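Why Are the Letters on a Keyboard All Mixed Up?

If you learned the alphabet before you learned to type, a keyboard can look wrong. A is not next to B. Z is stuck down in the bottom corner. The top row of letters starts with Q, W, E, R, T and Y, and that is how the layout got its name: QWERTY.

Somebody put the letters in that order on purpose, a long time before there were computers. To find out how it happened, you have to go back to the typewriter.

Writing with a machine

A typewriter is a machine that prints letters on paper. The early ones had no screen, no battery and no plug. Each key was joined to a thin metal arm called a typebar. At the end of the typebar was a small raised letter, backwards, like the letter on a rubber stamp.

When you pressed the key, the typebar swung and hit an inky ribbon. The ribbon touched the paper, and the letter was left behind in ink. Then the paper moved over a tiny bit so the next letter would have its own space.

At the end of a line, a small bell rang. The typist pushed a lever to roll the paper up and slide it back to the start. The lever was called the carriage return. Many computer keyboards still have a key marked Return, and it does much the same job.

Where QWERTY came from

In the 1860s, a newspaper editor and inventor in Milwaukee, Wisconsin, named Christopher Latham Sholes began building typewriters with some friends. On one of their early models the keys were mostly in alphabetical order. Over the next few years they moved the letters again and again.

One reason may have been jams. All the typebars had to reach the same spot on the paper. If two that sat close together swung up at the same time, they could bump and get stuck, and the typist had to stop and pull them apart. Many people think Sholes moved some letters so that this would happen less often.

Some historians have another idea. Telegraph operators were among the first people to try the machine. They listened to messages in code and typed them out as they came in, and they may have asked for changes that made their work faster. We do not know for sure which story is right. Both could be partly true.

In the 1870s the Remington company, which also made guns and sewing machines, started selling the typewriter. It sold slowly at first and then very well. People took classes to learn where the keys were. Once thousands of typists knew QWERTY, other companies did not want to sell a machine their customers would have to learn all over again.

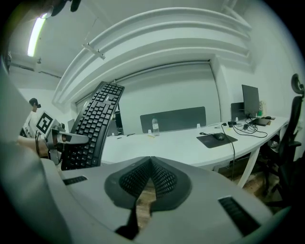
Computers do not have typebars, so nothing can jam. The order of the letters could be changed tomorrow and the machine would work just as well. Look at a black computer keyboard like this one, though, and you will find its keys still set out in rows, the way they were on the old machines. Under each key there is a switch. Pressing the key closes the switch, and a small chip in the keyboard works out which key it was and sends a signal to the computer. The computer decides what to do with it. In a story you are writing, the signal for M puts an M on the screen. In a game, it might open a map.

Other ways to set out the keys

QWERTY is not the only layout. In the 1930s a teacher named August Dvorak made a new one. He put the most common letters in English on the middle row, where your fingers rest. Some people still use it and like it a lot, but most never switched.

Other languages have their own needs. Many keyboards in France start with A, Z, E, R, T and Y. In Germany the Y and the Z trade places, because German words use Z much more often than Y. Spanish keyboards have a key for ñ. Keyboards for Arabic, Russian and Greek have different letters altogether.

Find the bumps

Put your finger on the F key, then on the J key. On most keyboards each one has a small raised line. These lines let typists find the right place for their hands without looking down. Your left pointer finger goes on F and your right pointer finger goes on J.

Try it yourself

Maite Nieto's class tried this in October. You will need paper, scissors and a pencil.

1. Cut out 26 small squares and write one letter of the alphabet on each.
2. Choose a page from a book and make a mark for every letter you see in the first three lines.
3. Put the letters you marked most often in the middle row. Put the others above and below.
4. "Type" your name on your paper keyboard with one finger, then on a real one.

Reda Shehata picked a page with 287 letters in three long lines, and 32 of them were E. Your page will give you different numbers. Try a page in another language too, if you have one at home.

Words to know

Layout: the order in which keys are placed.
Typebar: the metal arm that prints a letter in a typewriter.
Switch: a part that opens or closes an electric path.
Telegraph: a way to send messages in code along a wire.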